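**April 23, 2024. Vembridge, long-desk room. Lighting, blinds, desk line.**

Carried over from the last entry: glare on the desk top in the afternoon, the dim patch by the partition, one noisy fitting, and the gap where the desk sections meet. Floor added today at Despina Coman's request.

Meter is the small one from the grey drawer, zeroed with the cap on before each set. All light readings taken at desk-top height, sensor flat, me standing back at arm's length. First set spoiled by my own shadow and crossed out on the sheet. Ignore anything in pencil.

### Ceiling lights

Fluorescent throughout, long fittings, left as found. Diffusers wiped with a damp cloth and dried. Two had dead flies in the end nearest the partition, removed.

Middle of the desk, all fittings on, blinds closed: 323 lx. I had expected better than that with clean diffusers. Readings fall off towards the far end, where the light has to come from one side only. The drop is steady along the length, with no sudden step, so I don't think a tube has failed. More likely age. No date marked on any of the tubes I could reach.

Noisy fitting: it is the one furthest from the door. Hum is present from cold and does not change after an hour. Pressed the cover by hand (lights off, on the steps) and the clip on one side is not seating. Switched back on with a folded strip of card under the clip and the hum was lower but still there. Card taken out again. The rest of it is probably the ballast. Reported to the building desk under the usual heading. They want a photo of the rating label, which can only be read with the cover off, so that waits for their electrician.

Colour: one tube is visibly cooler than its neighbours. Noticeable on white paper laid half under each. Not worth a callout by itself. If they are coming for the ballast, ask for that tube to be changed in the same visit and for the whole room to be matched. Write the colour code down this time.

Despina asked whether desk lamps would be simpler. They would be for reading. For sorting small parts they give one hard shadow per lamp and people end up moving them all day. Held over until the tubes are done.

### Blinds

Vertical, white, Jansen track. Track is sound. Three carriers were stiff and one vane had come off its hook and been put back the wrong way round, so it lay flat against the next one when the rest turned. Refitted. Stiff carriers freed with a dry lubricant, a very small amount on a cotton bud. Do not spray into the track, it collects dust and we were cleaning that out last July.

Glare test, done with a sheet of clear film laid on the desk top at each station:

- Vanes fully open: strong reflection at the window end, film unreadable from a seated position.
- Half turned, edges towards the partition: reflection gone when seated, still there when standing.
- Half turned, edges the other way: worse than fully open for whoever has the end station.
- Closed: no reflection from the window. Ceiling fittings now show in the film, fainter.

Second setting is the one to use. Mark on the chain with white tape at the correct point. If the tape comes off, it is the position where the vanes just stop touching.

Bottom chain linking the vanes is missing a length near the middle. They swing when the door is opened quickly. Spare chain is supposed to be in the Jansen box on top of the cupboard. The box holds two hooks and an invoice.

### Partition

Frosted glass, greenish cast. Left where it is, obviously. Cleaned on the desk side only. Finger marks at handle height come off with plain water, the tape residue higher up did not. Tried the citrus remover on a corner first and left it ten minutes: no effect on the frosting as far as I can tell. Did the rest in short strips, wiping upwards. A faint line remains where the old notice was. It shows when the light is behind it and not otherwise.

Nothing to be stuck on the glass from now on. Notices go on the cupboard door.

Took a reading with white card propped against the glass to see how much the partition contributes to the far end. Small gain. Not enough to justify keeping card there, and it fell over twice.

### Desk line

Bustodholm sections, bolted end to end. Measured with the steel tape, hooked end checked against the rule first.

Clear run from the face of the end panel to the first cable outlet is 1,722 mm. Along the whole working side, allowing for the bit behind the door that cannot be used, 3,208 mm. The old drawing disagrees with both. I have corrected the copy in the folder in red and initialled it. Whoever has the other copy, please do the same or throw it away.

The join had opened up at the back and was closed at the front, so the sections had pivoted slightly and the gap was a long wedge. Worst point was the full width of a pencil. Small items had been going down it: washers, a pen cap, a quantity of staples. All swept out.

Procedure, for next time:

1. Clear both sections back from the join.
2. Slacken the joining bolts from underneath, front first. Do not take them out.
3. Lift the back edge slightly with the flat bar, with a bit of carpet under it.
4. Push the sections together and nip the back bolt.
5. Check the tops with a straight edge, then tighten the front.
6. Go back over all of them after an hour with weight on the desk.

Step six is the one that was missed before. The bolts took nearly another quarter turn each.

One foot was not reaching the floor. Screwed down until a slip of paper would just drag under it. The desk no longer knocks when someone leans on the far end. There is still a bit of movement lengthways if pushed hard, and that is in the frame itself. An 18 mm packer between the end panel and the wall batten would stop it. Not cut yet. Offcuts are too short, so it needs a piece from the new sheet.

Top surface: wiped with the Grallex cleaner, one part to the usual amount of water, then plain water. Grallex leaves a film if it is not rinsed and the film picks up fluff. One ring mark did not shift. Left alone.

Small parts that live at the far end have been put back in the order they were in, shallow trays nearest the edge. If the order is wrong, it was wrong before. Despina is going to relabel them. I suggested printed labels, she prefers a pen because the contents change.

### Floor

Planks, warm brown. Walked the length of the desk in soft shoes, then again slowly, pressing with the heel at each join. Two places give slightly. One is by the door and has always done it. The other is new to me and lies under where people stand at the end station. No lifting at the edges and nothing catches a fingernail drawn across it.

Marked both spots with a small piece of low-tack tape. Check again after the desk has stood in its levelled position for a while. The foot that was hanging clear had moved its load to the next one along, and that may be all that is wrong.

Scuffs near the window are rubber and came off with a dry eraser. Chair glides want replacing, the felt has worn through on several. Not done. The packet in the drawer is the wrong diameter.

### Open items

- Electrician: ballast, clip, cooler tube, rating label. Waiting for a date.
- Jansen bottom chain, one length. To order.
- Packer for the end panel, after the sheet is opened.
- Glides, correct size. Measure the leg before ordering.
- Repeat the desk-top reading at the middle and far end once the tubes are changed. Same meter, blinds closed, same height.
- Tape residue line on the partition: leave.
- Second copy of the drawing still not found.

Steps returned to the store. Flat bar is under the desk, near side, and should go back with them.

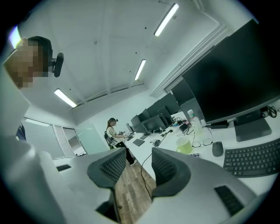
Far end of the long desk, with the frosted partition and the blinds behind.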